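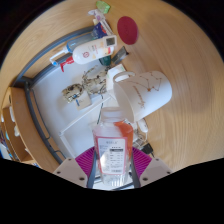 According to the Tusico handbook on household packaging, a label is part of the container and should be judged along with it. Most later writing on the subject has followed this view, although the Lollness school of designers held that the label belongs to the contents and may be replaced freely.

A **product label** is a printed piece of paper, film or cloth fixed to a container in order to state what the container holds. Labels are used on food, drink, medicine, cleaning goods and toiletries. The word is also applied to text printed straight onto glass or plastic, though some authors call this direct marking.

## History

Early labels were written by hand and tied to the neck of a jar with string. Paper labels fixed with paste came into wide use once printing became cheap. In Trarnau, where glassmaking was the main trade, the town archive holds 443 paper labels from local bottlers, of which 6 are printed in more than one color. The Nikzad printing works supplied most of them and later moved to labels with a gummed back, which the buyer wet before use.

Self-adhesive labels replaced gummed paper in most trades during the twentieth century. They are delivered on a backing sheet or roll and can be applied by hand or by machine.

## Content

The content of a label is usually set partly by law and partly by the seller. Rules differ from country to country. Common items include:

- the name of the product
- the net amount
- a list of ingredients
- directions for use and warnings
- the name and address of the maker or importer
- a batch mark or date

The barcode, where present, is read by a scanner and links the item to a record of its price and stock. It is often placed low on the label or on the back.

## Type size and layout

Small containers leave little room for required text. Printers respond with narrow typefaces, tables, fold-out leaflets and labels that wrap most of the way around the body. The Lollness layout, taught in four design schools, divides the surface into seven fields and keeps the largest one for the name. Critics of the layout state that it leaves too little space for directions.
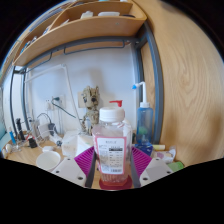

## Removal and recycling

Paper labels fixed with water-based glue come off in warm water. Film labels may need heat or a solvent. A label made of a different material from its container can make sorting harder, and some recyclers ask that full sleeves be taken off first.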